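Greden Tidying and Packing – Your Questions Answered
Last updated 27/10/2025

Hello and welcome! If you're thinking of having us over to help with a closet, a kitchen or a whole move, you probably have a question or two, and I've tried to gather the usual ones on this page.
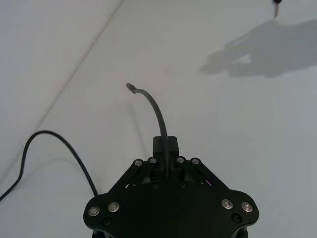

I answer the phone myself most mornings, so if yours isn't covered, do call and we'll talk it through.

Do I need to clean up before you come?
Please don't! I know the temptation (I once mopped my own floor before a plumber came), but it helps us a great deal to see how you really live with your things. If the mail always lands on the kitchen counter, we'd like to find it a home near the kitchen counter.

How long does a kitchen take?
Usually one visit of 3 hours, plus a second one if there's a pantry. We empty one cabinet at a time, so you'll still be able to make lunch.

What does it cost?
A single-room visit is $375, and a full packing day with two of us is $740. Boxes and paper are included in the packing day. Travel is free inside Haltoda, and for Grarnport we add $57 for the drive and the bridge toll.

Will you make me throw things away?
No, and I'd be a terrible hypocrite if I did, with my mother's eleven casserole dishes sitting in my hall closet. We'll ask you about duplicates, and we keep a "not sure yet" box that stays with you for as long as you like. Anything you do want to part with, we can drop off on our way home.

How do you pack dishes?
Plates go on their edges with paper between each one, bowls are nested, and glasses are wrapped one by one and packed last, on top. If you've kept the original boxes for your good glasses, leave them out for us. We write the room and the contents on two sides of every box – please don't let anyone talk you into labeling only the lid.

Can I be at work while you're there?
For packing, yes. For tidying I'd really like you at home for at least the first hour, even if you spend it on the sofa with your coffee, calling out answers.

Are you taking bookings before the holidays?
We have a few mornings left in November. Gunawardena Storage customers should mention their unit number when they book so that we can plan the drop-off.

Warmly,
Milagros Yáñez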